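Ravunine Stationery Words

A word list of names for desk and office objects in four languages

Version 1.3, last changed 6 May 2025

What is it

Ravunine is a small list of words for things which people keep on a desk or in an office drawer. It has the words in English, Portuguese, French and Galician. We started it for translators of shop catalogs, who must often decide between three or four names for the same object and do not have the time to ask in every region.

The list has 2210 entries in total. Each entry is one word or short expression in one language, connected to an object number. There are 483 object numbers. Some objects have only one name per language and some have many; the stapler is easy, the thing that removes staples is not.

Files

words.tsv is the main table
objects.tsv has one short definition for each object number
regions.tsv has the region codes used in the main table
notes.txt has the longer remarks which did not fit in a column
CHANGES has the history from version 1.0

All files are in UTF-8 with Unix line endings. The separator is a tab. Please do not open words.tsv in a spreadsheet program and save it again, it can change the accented letters and we have received two broken contributions in this way.

Columns of words.tsv

object: number of the object, from objects.tsv
lang: en, pt, fr or gl
word: the word in singular, lower case
gender: m, f, or empty for English
region: code from regions.tsv, empty if the word is used everywhere
register: n for neutral, s for spoken, t for trade
source: c for catalog, p for person, d for dictionary

When a word has two genders in use, it has two lines. We know that this makes the counting by word less simple.

How it was collected

The first part comes from printed catalogs of two suppliers, Lolleo and Arruda, which Judite Serrano read and typed by hand. The second part comes from a questionnaire answered by 18 persons in December. They received the definitions without any word, and wrote the name they would use in a shop and the name they would use at home. Aurélien Tanguy checked the French part and added the trade words from his years at Sarnell.

From the answers we removed brand names, except where the brand became the usual word. Spelling mistakes were corrected. Regional spellings were kept.

Things to know before you use it

Galician is the weakest part. It has 200 entries, and many of them come from one person only. Please treat the region column for gl as a first attempt.

The limit between objects is sometimes our own decision. The most discussed case is object 31, the container in which pens stand upright. 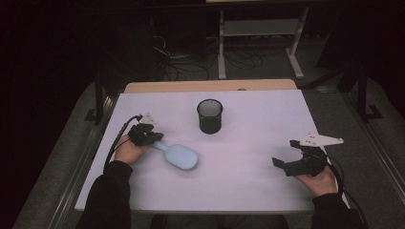
English has pencil cup, pen holder, pen pot and desk tidy, and the people who answered did not agree if the last one needs compartments. We gave desk tidy its own number, 32. In Portuguese, porta-lápis and porta-canetas are both under 31, in the same way as pot à crayons in French. If your work needs the distinction by content, you must make it yourself from the word column.

Paper sizes are not included. Furniture is not included. Computer accessories were included in version 1.0 and taken out in 1.1, so some object numbers are missing in the sequence. We do not use these numbers again.

Known problems

The register column is empty for part of the dictionary entries.
Object 207 and object 212 are possibly the same kind of clip.
Some plural forms are still in the French part.

License

The tables are under CC BY 4.0. For the credit, "Ravunine Stationery Words, Serrano and Tanguy" is enough.

Corrections

Send a plain text file with the changed lines only, and write in which region you heard the word. Judite reads the Portuguese and Galician corrections, Aurélien the French ones. For English we both look, and the answer can take some weeks.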